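Review: Wurnenholm white wire dish rack, as used by a student robotics club
Posted Sep 27, 2021

Our club at Sasville meets two evenings a week, and this term the project is plates. Two arms have to take a plate from the table and put it standing in a rack. For this we needed a rack that stays the same every time, and I bought the Wurnenholm wire one at Stavbridge. I am writing from the side of the arm, not of the kitchen, so please read my five stars with this in mind.

The wires are thin and coated white. Against our dark red-brown marble top they are easy to find for the software, and also for tired students.

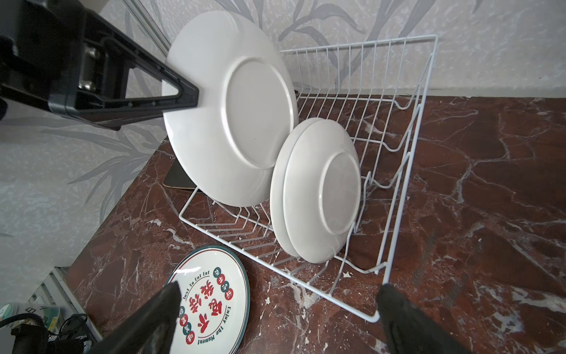 My first complaint is the coating. Near the corners it has chipped, and I think a rack of this price should be better there. The second complaint is the weight. It is a light thing, and when a finger pushes a plate a little too low, the rack wants to travel with it. We learned to come down from higher and to close the gripper later.

The slots at the back are what I like most. A dinner plate leans in them at an angle, and the students had to write this angle into their placing motion. It took us 500 attempts before we agreed on one value, and the log now has 2233 entries.

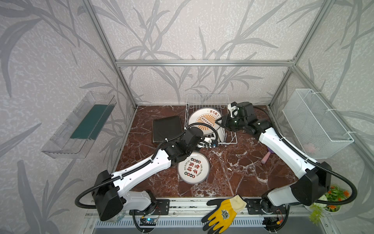

Is it good for a club that has only one arm?
I would say it is, if you fix the rack to the table first. With two arms, one can stay near the rack while the other places.

Small saucers are more difficult. They stand close together in the tines, and a thick finger has not much room between them. We tried the Paterson rack before, and for saucers I cannot say which is better.

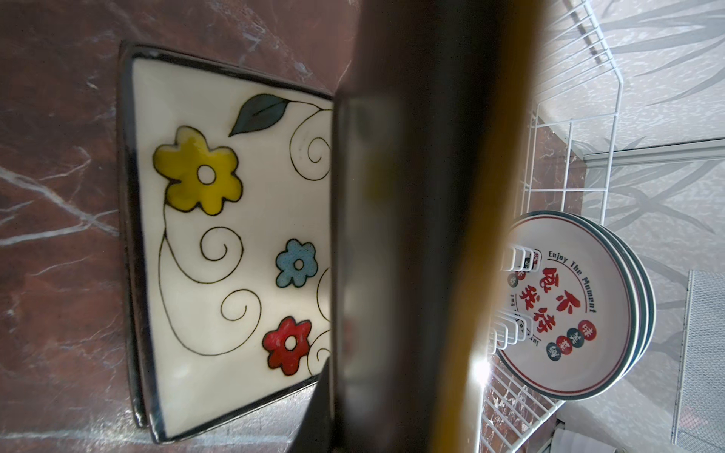 Would I buy it again?

Yes, for practice. We will take it to the October competition, and I have ordered a second one in case the first gets bent on the way.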